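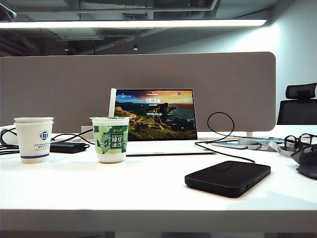
Ratree Noiphan commented: Before anyone answers, can you say whether visitors will be allowed to put things on the desk themselves? It changes which fault you should fix first.

Open day demo: arm hesitates over a phone with a cable lying across it

Nesrin Aydoğan
Robots and automation > Grippers and cameras
3325 views

Our open day at the Dullero site is in March and I have been given the desk-tidying demonstration. It is an ordinary office desk with a divider, an open laptop and the usual clutter. The arm is meant to approach a phone, close on it and put it down again on a clear part of the desk. Visitors come through in groups of 4, and each group gets one run.

In rehearsal the approach is fine until the gripper is close. Then the detector either splits the phone into two objects or drops it altogether, and the arm stops and waits. The ceiling light is a long linear LED fitting and I can't turn it off for the day. The detector is the stock one in Nosten, and the settings have not been touched apart from the confidence threshold, which I lowered. Lowering it gave me extra false objects on the laptop.

Two things I would like to know. Is the cable the likely cause, or the reflection? And what do people do when a run stalls in front of visitors?

To Ratree: no, they stand behind a line and don't touch anything. I may let one person per group choose where the phone starts.

2 replies

Gertraud Hofstetter
Marked as helpful

I would look at the reflection first. A phone lying face up behaves like a dark mirror, and a wrist camera coming in from above picks up the light fitting in the glass. The bright patch moves across the glass as the arm moves, so the detector gets a different outline at each step of the approach. The cable then adds a line across the same region, which is enough to cut it in two.

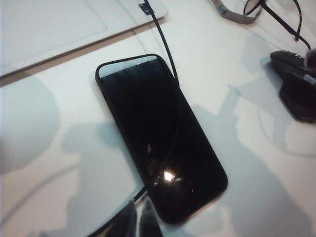
Wrist camera view, with glare on the lower half of the phone and the cable crossing its face.

Changes I would make, in this order:

Put the confidence threshold back to the default. Lowering it admits the laptop's touchpad as a candidate, which probably accounts for your false objects.

Fix the exposure of the wrist camera. On automatic, a white desk and a black phone pull it in opposite directions. Set it by hand under the lights you will have on the day, and set it slightly dark.

Take the object's pose from a stand-off position and hold it for the final approach. Do not re-detect during the last part of the move. When the arm is moving the picture blurs, and the edges you need are the first thing to go.

Turn the phone on the desk until the reflection falls clear of the long edges, and mark that angle with two small pieces of tape. If a visitor chooses the position, keep the angle yourself.

Route the cable away from the grasp. You can leave it on the desk for realism, but a gripper closing on a phone and a cable together gives an uneven grip.
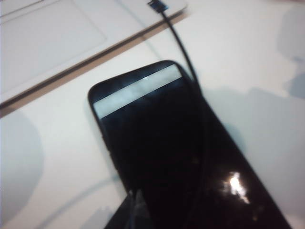
What to do when a run stalls

Have a recovery routine on a single key: open the fingers, retract upwards, return to the stand-off position, detect again. Allow 3 attempts and then go to the home position. Say what the arm is doing while it does it. Visitors accept a retry if somebody is talking, and a stall with no commentary looks like a fault.

Put the wrist camera feed on a second monitor facing the line. People at the back cannot see the gripper, and the feed gives you something to point at while it retries.

Check the shadow too. At close range the arm casts a large one over the desk, and it moves with the arm. If your detector uses background subtraction, turn that off.

Elaheh Soltani

just put a matt case on it and turn it face down, works for us. we use the Rorkeck pads on the fingers as well, less slipping

Comments on this reply

Nesrin Aydoğan: Face down does help, thank you, but the sponsor wants the screen visible. I have fixed the exposure and moved detection to the stand-off position, and the split has gone at the taped angle. Still losing it sometimes when the phone is parallel to the front edge of the laptop.

Gertraud Hofstetter: Tilt the camera a few degrees at the stand-off so that it isn't looking straight down on the glass. If that is not possible, exclude the parallel position from what visitors may choose.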